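Arkstead Care Plan Review: One Year of Paying for Software Support

I've been putting off writing this because a support plan is about the least exciting thing a person can review. But three people have asked me whether the Arkstead Care Plan is worth it, and I keep typing out the same long answer, so this time I'm typing it out once and sending everybody the link.

Quick background. We're a small lab services outfit and we run Stindari for sample tracking and reports. I'm the one who gets the messages when it misbehaves (I'm not an IT person, I just once fixed the printer and that was that). Arkstead sells and supports Stindari in our area, and when our first license came up for renewal they offered us the Care Plan at $99 a month for the whole office. I grumbled and signed.

What you get

Upgrades are included, both the little fixes and the big yearly version. You also get phone and chat support during business hours, a login for the training library, and 2 remote health checks a year where a technician pokes around in your setup and sends you a report. Setup help for extra modules costs more. I missed that line in the agreement the first time, so go look for it!

The upgrades

This is the part I'd pay for again. Before the plan we were two versions behind and I was scared to touch anything. Aiguo Qin from Arkstead did our big upgrade with me on the phone starting at 6 in the morning, and we were printing reports again before most people had their coffee. He made me do a full backup first and then had me restore one old project from it, just to see it open. I'd never tried restoring anything before. Kind of embarrassing, but there you go.

The small fixes come in whenever they come in. One of them in July moved the export button into a menu, and I got a lot of grumpy messages that morning. The release notes did mention it, way down the page. I read them all the way through now.

Phone and chat

Chat is good. Phone is fine once you get past the hold music, which is the same eight bars of piano forever. My longest wait was 40 minutes and most were a lot shorter. You do get asked for your site number every single time, even if you're calling back on the same ticket, so tape it to your monitor.

The person you want is Nouhaila El-Sayed. She sorted out a date format mess that had been bugging us for months – half of our old records came over with the day and month swapped – and she wrote up the steps afterward so I could do the rest on my own. Other people on the desk were polite but stuck closer to the script, and I had one ticket closed on me while I was still waiting for an answer. I reopened it, they apologized, fine.

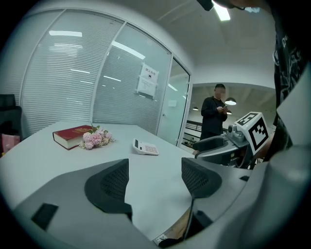
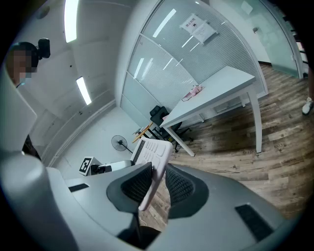
The training library

Mixed bag. There are 200 videos in there and the search is terrible. If you type "audit trail" you get the sales overview first. The short ones on building report templates are great, though, and Yuxi Deng in our office went from never having opened the template editor to fixing everybody else's templates (thank you, Yuxi). Skip anything with the old blue menus, those were recorded for a version you can't even install anymore.

The health checks

Our first one was useful. The report flagged a nightly backup job that was writing to a nearly full drive, and I would not have caught that. The second felt like a rerun with the dates changed, and I said so on the feedback form. Ask for the technician's notes along with the summary, they'll send them if you ask, and there's much more detail in there.

Compared with going it alone

I also got a quote from Prollow, who do pay-as-you-go support by the hour. If you only call once or twice a year and you're comfortable doing your own upgrades, that's cheaper, no question. We called a lot more than that, and I'm not comfortable, so the plan won.

Would I renew?

I already did, for another year. Four stars. I'd give it the fifth if they fixed the video search and stopped closing tickets early. If you do sign up, get your upgrade on the calendar in the first month, the early morning slots go fast.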